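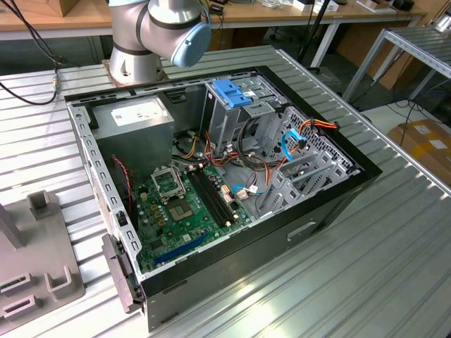
这一节讲提车以后到第一晚在营地安顿下来的全部步骤，提车之前请先通读一遍，读完最好打印出来带上车。纸质版我是真心推荐的，山里那段路手机常常没信号，副驾捧着几张纸念给司机听，比什么都快。要打印就早点打，别拖到出发前一晚：万一那天晚上家里打不出来，只能去找打印店，而Greseo镇上的打印店下午五点就关门了（旁边那家文具店也能打，只是得跟老板娘比划半天）。手抄也行，重点抄3.4和3.6，其他的看一遍大概有个印象就够用。

3.1 提车前要准备的东西

1. 驾照原件和翻译件，放在同一个文件袋里。每一位要开车的人都得有，不能到时候再说“他就开一小段”。
2. 一张有凸字或者芯片的信用卡，名字要和主驾驶人一致。押金是200欧，刷预授权，不收现金。
3. 订单确认信，手机上能打开就行。
4. 一双不怕脏的鞋。我知道听着有点怪，可是你等会儿要蹲着接水管、倒灰水，穿白球鞋来的客人我每年夏天都会碰到好几拨！
5. 软包。硬壳行李箱在车里没地方塞，车尾的储物舱开口窄，二十八寸的箱子横着竖着都进不去。实在带了硬箱，可以寄存在Echevarría的店里，跟Araceli说一声就好，贴上名字，还车那天取。

注：店里午休从两点到四点，门是锁着的，按铃也没有人应。下午的飞机到得早，就去对面广场上坐一会儿，有树荫，喷泉边上的长椅比较舒服。

3.2 验车

验车的时候由Anselmo或者Aitana陪你绕车走一圈。Anselmo Valcárcel话很多，会顺便告诉你哪条路在修、哪家肉店的香肠好；Aitana Prieto讲得快，不过她会英语，听不懂就请她再讲一遍，她不介意的。我自己周三一般也在店里，碰上我就可以讲中文。

1. 先拍照。从车头左侧开始，顺时针绕一圈，四个角、四个轮子、前挡风玻璃都要拍到，车顶拍不到没关系。
2. 打开侧面的遮阳篷再收回去，手摇柄挂在门后面。收到最后会有一点阻力，再摇半圈到位，别使蛮劲。
3. 看一眼轮胎，备胎在车底后部，用手电照得到。
4. 进车里，把每个柜门都开关一次。这批车的柜门是按压式的锁扣，按下去弹出来是开，再按回去才是锁住，很多人以为关上了就等于锁上了，然后第一个环岛就听见盘子的声音。
5. 水泵开关在门边的控制面板上，左数第二个。打开，开一下厨房的水龙头，出水顺畅再关掉。
6. 冰箱切到燃气，等一会儿看指示灯。灯灭了就是点着了，灯一直闪就喊人。
7. 把所有发现的划痕写在交接单上。小的也写，铅笔印那么细的也写，写了对大家都好。
8. 双方签字，一人一份。

注意：交接单上的油量和水量也要填。油箱交车时是满的，净水箱交车时是85升，还车的时候净水箱不需要加满，油箱要。

注：如果你觉得陪你验车的人讲太快，完全可以请他停下来，这一圈走一个小时也没问题。去年七月有一家人走得特别急，赶着去海边，暖风怎么开都没听，结果晚上在山口冻得打电话给我，我在电话里教了半天，两边都没睡好。

3.3 装车

装车没有那么多讲究，但是有几件事请照着来。

1. 重的东西放低，放在两轴之间。水、罐头、红酒（我知道你们会买红酒的）都放在餐桌座椅下面的箱子里。
2. 上柜只放轻的：衣服、面包、薯片、纸巾。
3. 车尾储物舱放折叠桌椅和水管，装完以后拉一下网兜。
4. 铸铁锅不要放在炉子上面开车。放水槽里，垫一条毛巾。
5. 儿童座椅只能装在朝前的那两个位子，侧面的沙发位不能坐人行车。
6. 最后检查天窗，三个都要关，卫生间那个最容易忘。

警告：行车时床上不能有人，任何年龄都不行，睡着了也得叫起来系好安全带。

狗可以上车，提前说一声就好，我们会放一条旧毯子和一个水碗。毯子不用洗了再还。

3.4 从Greseo开到Okcombe营地

第一晚我都建议住Okcombe，别一上来就往远处跑。你刚下飞机，车又比平时开的长一大截，傍晚前到营地，煮一锅面，早点睡，第二天人就活过来了。这条路我开过不知道多少次，下面按顺序写，副驾照着念。

1. 出店门右转，顺着河走，河一直在你左手边。
2. 过了加油站有个小环岛，走第二个出口，牌子上写的是往山里去的方向。导航在这里会叫你走第一个出口，说是近路，别听它的！那条近路进老城，有一段石拱门，房车过不去，倒车出来的滋味不好受。
3. 上坡以后挂低一挡，慢慢来。后面跟了车，就在有停靠带的地方让一让，当地人会按一下喇叭谢谢你，别误会成在骂人。
4. 经过一座白色的小教堂，教堂对面是面包店，周边的面包我最喜欢这一家。能停车的地方在面包店过去一点，靠右，那儿有块平地。下午常常卖光，还有剩的话买圆的那种，能放两天。
5. 继续往上，到海拔牌写着2,000米的山口。可以停下来看看，风大，开门的时候用手扶住车门，让风吹过去撞一下铰链就要修。
6. 下山别一路踩着刹车，用低挡拖着。闻到焦味就找地方停，歇一歇再走。
7. 看到湖以后，右边第三个岔口就是Okcombe，路口有一块木牌，字已经晒得很淡了，慢一点找。
8. 进营地的土路限速很低，有小孩骑车。

注：冬天山口会封，走下面的隧道，隧道那条路线写在附录里，这里不重复了。

注：晕车的人坐副驾，或者在面包店那儿下来走走。我先生每次都晕，每次都说这次不会，包里还是放一片姜吧。

3.5 营地登记

1. 把车停在门口的等候区，拉手刹，先不要自己开进去选位子。
2. 前台找Rocío Sepúlveda，她晚上八点下班，之后是她表弟，他找东西要慢一些。报Sosby的名字就能查到预订。
3. 护照全家的都要，她要登记。
4. 会发给你一张号码牌和一张洗澡用的卡。卡要押金，走的时候记得退，我抽屉里已经攒了一小叠客人误带回来的卡，隔一阵给她送回去一次。
5. 问清楚晚上大门几点落杆，夏天和淡季不一样。

要是能挑位子，我会挑靠湖第二排的。第一排风景当然好，可是傍晚蚊子真多，早上还有人从你窗前走过去下水。靠近洗衣房那边有灯，整晚亮着，浅眠的朋友避开。

3.6 停车、调平、接电、接水

好，重头戏来了。第一次做会手忙脚乱，到第三天你就会一边聊天一边弄完，真的不难，只是顺序不要乱。

1. 车头朝外停，第二天走的时候方便。一个人开，一个人在车后面看着，两个人先讲好手势。我见过不少夫妻在这个环节吵起来，所以手势真的要先讲好。
2. 看餐桌上的水平泡。气泡偏哪边，哪边就高，在低的那一侧轮子下面放垫块，黄色的，在储物舱左边。
3. 慢慢开上垫块，觉得到位了就停，别往前冲。拉手刹，挂挡，熄火。
4. 再看一眼水平泡。差一点点没关系，人能睡着、锅里的油不往一边跑就可以了。
5. 放下车尾的支脚，摇到碰着地面再多摇一圈。支脚是防晃的，不是千斤顶，拿它把车抬起来会弯掉。
6. 接电。先确认车内总开关是关着的，线从车这头插，再插营地的电桩，最后开总开关。
7. 电线全部从卷盘上放出来，即使电桩就在旁边。盘着用会发热。
8. 冰箱切到电。燃气瓶的阀门这时候可以关，要做饭再开。
9. 接水。用蓝色的管子，先放一会儿水冲一冲，再插进水箱口。灰色的管子是冲洗用的，绝对不要拿来接净水。
10. 打开热水器，等半个钟头左右再洗澡。水箱不大，一家人轮流洗的话中间要歇一歇，或者干脆去营地的浴室，水又热又大。

警告：做饭时一定要开天窗或者开窗，至少一扇。炉子不能用来取暖。

注意：电桩如果跳闸，先把车里的电器都关了再去合闸。吹风机和电热水壶同时开必跳，这个不用试。

注：遮阳篷晚上睡觉前收起来，人离开车的时候也收起来。湖边的风说来就来，中午还纹丝不动，一到傍晚呼啦一下就起来了。

3.7 铺床

前面的双人床是由餐桌变的。

1. 桌上东西全部拿走。
2. 桌腿上的红色按钮按住不放，桌面往下压，压到和座椅齐平。
3. 长条的那块靠垫翻过来，放中间，有拉链的一边朝窗。
4. 铺床垫罩，四角都有松紧带，先套里面的两个角，外面的好套。
5. 被子在上柜，枕头在床尾的箱子里。

后面的上下铺已经铺好了，上铺的护栏往上提就能卡住，小孩睡上铺一定要装。梯子白天挂起来，不然去卫生间的时候小腿会撞到，我撞过不止一回。

夏天的晚上有一床薄被就行，七月山里照样凉，怕冷的人可以再要一条毛毯，提车时跟Araceli Herrero讲，她会从后面仓库给你拿。

3.8 卫生间和灰水

我知道大家最不想读的就是这一段，咬咬牙，两分钟。

1. 马桶用之前先把旁边的拉杆推开，用完推回去。
2. 只用车上配的那种纸，湿巾一张都不要丢进去。
3. 指示灯变红就该倒了，不要等第二天。
4. 从车外的小门把盒子抽出来，它有轮子，可以拖着走。倒的地方在营地洗衣房后面，门上有牌子。
5. 倒完用灰色的管子冲一下，加一包药片，再加一点水，推回去，听到咔的一声。
6. 灰水（就是洗碗洗澡的水）开车到灰水格栅上面停好，拧开车底的阀门，流完拧回来。

注意：阀门拧回来这一步请一定做。忘了的话，第二天你会一路滴着水开下山，后面的车会一直闪你。

注：盒子有点重，力气小的人倒半盒就去，多跑一趟而已。

3.9 吃什么

手册里本来没有这一段，是Anselmo劝我加的，他说客人回来第一句问的都是这个。

营地里有一间小酒吧，Abilio Manzano在管，晚上有烤鸡和土豆，要提前在下午跟他订，现去的话常常只剩三明治（三明治也好吃，火腿给得多）。早上他卖咖啡和牛角包，坐在露台上看着湖慢慢亮起来，我每次带朋友来都会赖到九点多。他的橙汁是现榨的，榨汁机声音很大。

想自己做饭的话，第一晚煮面最省事，车上有一口深锅、一口平底锅、一套碗盘、一把不怎么快的刀。油盐有，酱油没有，请自己带。炉子只有两个火眼，一个大一个小，煮面用大的那个。

超市在回Greseo的方向，要翻山，所以买菜请在出发前买好。周日全部关门。

3.10 第二天出发前

1. 关热水器、水泵、天窗、燃气阀。
2. 拔电：先关车内总开关，再拔电桩，再拔车这头，收线。
3. 收支脚，收垫块，收遮阳篷，收门口的踏板。踏板是电动的那种，按住按钮到它完全缩进去。
4. 冰箱切到行车挡。
5. 柜门一个个按回去，用手拉一下。
6. 退洗澡卡，跟Rocío说再见。
7. 绕车走一圈，地上有没有落下拖鞋、晾衣绳、小孩的球。

晾衣绳真的是落下最多的。上次我去Okcombe，栅栏上还挂着一根我们店里的绿绳子，上面夹着别人的泳裤。

3.11 出了问题打给谁

车动不了，或者出了事故：打钥匙扣上的救援电话，二十四小时有人，先报车牌再报位置。然后再通知店里。

车里的设备弄不明白：白天打店里，晚上十点以前可以发消息给我，拍张照片一起发来，我看照片比听描述快得多。十点以后除非漏气漏水，都等天亮吧。

闻到燃气味：关瓶阀，开门开窗，人全部下车，不要开灯也不要点火，然后打电话。

钥匙锁在车里：店里有备用的，要有人开上山来送，过来一趟得花些时间，这期间可以去Abilio那儿坐坐。

下一节讲多日行程中的加气、加水和野外停靠的规定，其中野外停靠那部分今年有改动，请看最新的版本。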